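Transfer window (Veturari League)

The transfer window is the part of the year in which a soccer club may register players who come to it from another club. Outside the window a club can talk, write letters and shake hands as much as it likes, but the new player cannot take the field in a league match until the window opens again. This article deals with the window as it is kept in the Veturari League, the regional competition whose best-known members are Horkine, Aswood and Toledo.

The league has two windows each season. The summer window is the long one, and most clubs do the bulk of their business in it. The winter window opens in January and lasts 21 days, a short stretch that supporters tend to follow more closely than the matches themselves - especially in years when the weather has put half the games off anyway.

Background

In its early seasons the Veturari League had no window at all. A player could turn out for Aswood one week and Horkine the next, and a few did. Smaller clubs grew tired of losing their best forwards in March, just as the race for the title was getting warm, and they asked for a cutoff. The first rule set a single closing date at the end of winter. It was well liked, but it left clubs with long injury lists in a difficult spot, and the present system of two windows grew out of that complaint.
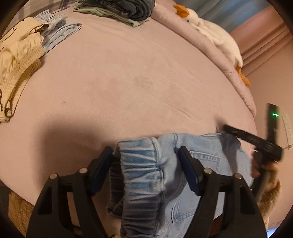
A fitted sheet in lavender-pink.

How a move is made

A transfer begins with a written approach from the buying club to the selling club. Talking to the player first is known as tapping up, and it can cost a club its place in the next window. Once the two clubs agree on a fee, the player is free to discuss wages, housing and all the other small matters that make up a working life. Then comes the medical, usually a morning of running, stretching and having one's knees looked at, and last of all the paperwork.

The papers must reach the league office by 5 in the afternoon on the closing day. Both clubs and the player have to sign, and a missing signature is enough to stop the move. Clubs may ask for 30 minutes of extra time if the forms are already on their way, a kindness that was added after a Toledo deal fell through over a jammed office door.

Loans

A loan lets a player spend part of a season with another club while still belonging to the first. Loans are dear to the hearts of the smaller clubs, who could not otherwise afford a good young goalkeeper, and they give the youngster some real matches to learn from. A borrowed player may not appear against the parent club unless both sides agree to it in writing.

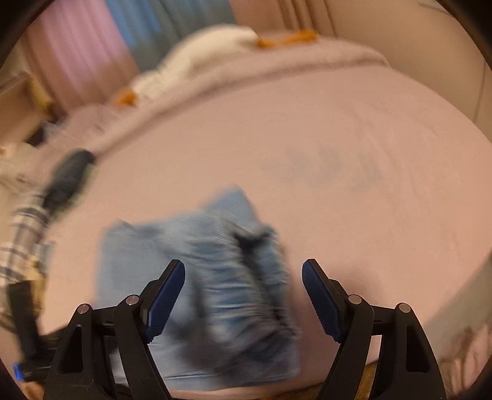 Busiest window

The busiest winter window on record saw 114 registrations across the league. Horkine, newly promoted and rather short of defenders, did more of that business than any other club, and its supporters still speak fondly of the team sheet that followed, with its long row of names they were only beginning to learn.

Contact the editors | Copyright Veturari Soccer Reference | Back to top

We use cookies to remember your reading settings. By staying on this site you agree to their use.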